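Skukwood Quilted Jacket - Purple

Price: 1,875
Item number: 478
Delivery from our Mestden store within 2 working days

The Skukwood is our padded jacket for the cold part of the year. We have sold it for several winters now, and it is still the one that customers ask for by name. It is made for walking to work, waiting at the bus stop and standing beside a sports field, and it is not too warm to keep on inside a shop.

The padding is divided by long seams, so that it stays in its place when the jacket is washed. The fabric is thin and has a light shine. In strong daylight the purple looks more violet, and in the evening it can look quite dark - please consider this if you want to match it with a scarf or a bag.

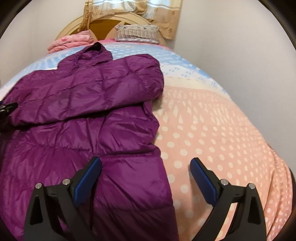

Text: Yilma product desk, updated in October

Sizes
The Skukwood is cut a little wide, because many people wear a thick pullover under it. If you are between two sizes, we advise the smaller one. The length at the back in size M is 71 cm, and the sleeves are of normal length.

Washing
Close the jacket and turn it inside out. Wash it at 30 degrees with a small amount of liquid soap, and do not use softener. Afterwards lay it flat on a bed or a large table and press the padding gently with your hands where it has come together. It needs a whole night to dry, sometimes longer. Please do not iron it.

Storing
In summer it is best to fold it only once and keep it on a shelf. The small creases along the stitching belong to this kind of jacket and will not disappear completely.

Returns
You can send the jacket back within 47 days if it has not been worn outside. Put it in the bag in which it came, together with the paper slip.

See also: Bovine winter gloves, Bovine wool socks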